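Reading the control line on urine cups — how faint is too faint?

sjpyo
Posted 3rd August
I run the testing program for a small trucking outfit, 17 drivers. We switched from Fabbri cups to Ronberg cups last month. On the Fabbri ones the control line was always dark. On the Ronberg ones it is there, but on some panels it is pale pink. The insert says any visible line counts. My backup collector wants to void every cup where the control is lighter than the test line. Who is right?
Sun-ja Pyo

gravelroad
The insert is right. A control line tells you the sample moved up the strip. It has nothing to do with how much of anything is in the sample. If you can see it inside the read window, the panel is valid.

Rebecca Galli
I agree for the control line, but I would want to know the lot number before I used the rest of the box. We had 200 cups from a different maker with pale controls, and by the time we reached the bottom of the carton a few had no line at all. The maker replaced them. Call the supplier and ask for the release record on that lot.

tollhouse_k
Are you reading too early? The Ronberg insert we have says five minutes. Some of our people were reading at two because the old cups were fast.

sjpyo
Five minutes, with a timer. I will check the lot. We bought 100 and have 80 left.

gravelroad
Run one of the 80 with a negative control solution and write down what you see. If the line shows up on every panel, keep going. 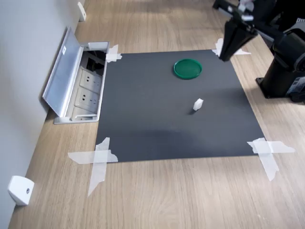

Workplace Testing > Collection and Devices > Page 2

tollhouse_k
One more thing on storage. Ours sat in a delivery van over a weekend in August and the lines were weak after that. The pouch says to keep them under 86 F and I doubt anybody checked. Where were yours kept?

sjpyo
Supply closet, no window. I can't speak for the truck they came on.

Rebecca Galli
That is why I don't like "any visible line counts" as the whole answer. It is fine for reading one cup. It doesn't tell you whether the box is good. If a driver disputes a result, the first question will be about the device, and "the control was pale but the insert allows it" is a weak place to start.

gravelroad
A non-negative goes to the lab anyway. The cup is a screen. The driver's result comes from the lab, so the pale line never comes up.

Rebecca Galli
It comes up when the cup reads negative and shouldn't have. That sample never goes to the lab.

gravelroad
Fair point. I would still not let the backup collector void cups on shade. You will end up with two people using two rules, and that is worse in a dispute than a pale line.

Prurneo
We write "control present" or "control absent" on the form and leave no space for anything else. It stopped the arguments here. Jokusmont has a form laid out like that if you don't want to make your own.

sjpyo
Update. I ran a cup with the negative solution and all the lines showed, with two of them pale. The supplier is looking up the lot and says they will send a new box either way. I told my backup that present means valid and to stop comparing shades. She still doesn't like it. I will hold the 79 that are left until I hear back — we have enough of the old Fabbri cups to get by.

Rebecca Galli
Good. Check the expiration date on the old ones before you use them.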